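Fruit at the Predwood kitchen: what to do with the bags
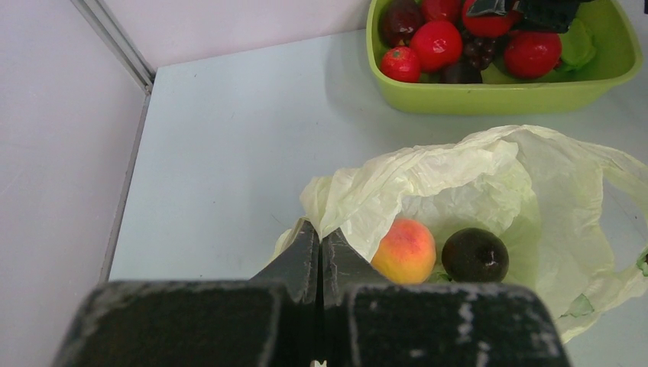 The fruit order now comes on Wednesdays and goes into basins on the kitchen table, and the change has been in place since March. Most of it is going well. There have been questions about washing, about what belongs in which basin, and above all about the thin plastic bags, so the answers are collected in this item.

First, the order itself. Aebischer delivers before the building opens. Red fruit and grapes make up most of it at this time of year, with whatever else is good that week. Mixed fruit goes in a basin. Bananas stay out and go on the shelf by the window, where they will not hurry everything else along. Melons stay in the crate until someone is ready to cut one, and a cut melon goes in the fridge with a lid on it and the day written on the lid.

Please take fruit out of its bag before it goes in the basin. A closed bag holds moisture, and the grapes at the bottom are the first to go. We lost most of one delivery in March that way. The bag had been tied and left over a weekend, and by Monday the only things worth keeping were the apples.

Empty bags should not stay on the table. Shake out any stems, flatten the bag and put it in the drawer under the kettle. They are useful for taking fruit home on a Friday, and the drawer holds plenty. A bag that is torn or sticky goes in the trash. The city does not take thin plastic film with the regular recycling, so please keep it out of the blue bin - one bag in there can mean the whole bin gets left behind at the curb.

Washing is the next point. The fruit in the basin has not been washed. We tried washing everything on arrival, and the grapes went soft within two days. Rinse what you are going to eat, when you are going to eat it. There is a colander on the hook beside the sink for grapes. Cold water is enough, and soap should not be used on fruit at all.

Several people asked about cutting a large bunch of grapes into smaller ones. Yes, please do. The kitchen scissors are in the top drawer. Cut through the main stem and leave the grapes attached to their own small stems, as they keep longer that way. Loose grapes at the bottom of a basin should be eaten first or thrown out if they have split.

The basins are Plamix and hold up well to daily use. We have 4 of them, and 3 are for fruit. The last one is for washing dishes and lives under the sink, and it should not be used for food. Fruit basins get emptied and washed every Tuesday evening, ahead of the delivery. Use warm water and dish soap, rinse well, and dry them with a clean towel before they are stacked. Do not put them in the dishwasher. The Arno machine runs hot on its normal setting, and one of the old basins came out with a warped rim.

Whoever washes the basins should wipe the table as well. A damp cloth and a drop of soap will take off fruit juice if it is done the same day. Please do not use the green scouring pads on it. The top marks easily, and scratches are hard to clean around later. Lift the basin when you move it and do not slide it, as grit gets caught underneath.

A word on quantities. The fruit budget is $300 a month. That covers the weekly delivery with a little left over, and the money left at the end of March went to extra oranges. If the basins are empty by Friday, there is no need to go out and buy more. If they are still full on Friday afternoon, take some home. Anything left on Monday that is bruised but sound can be cut up and frozen. There are containers for this in the lower cabinet, and the freezer has one shelf set aside.

Fruit that is moldy goes in the compost pail along with anything touching it that has gone soft. Take off any stickers first. The pail goes out on Tuesdays and Fridays, and the liners are in the same cabinet as the dish towels.

Requests for next month's order can be written on the sheet taped inside the pantry door. Berries have been asked for 7 times already. They are on the list for when the price comes down - until then they would use up too much of the budget. Pears can be added from the next delivery. If you have an allergy that affects what should be kept in a shared basin, put that on the sheet too, and we will give that fruit its own place.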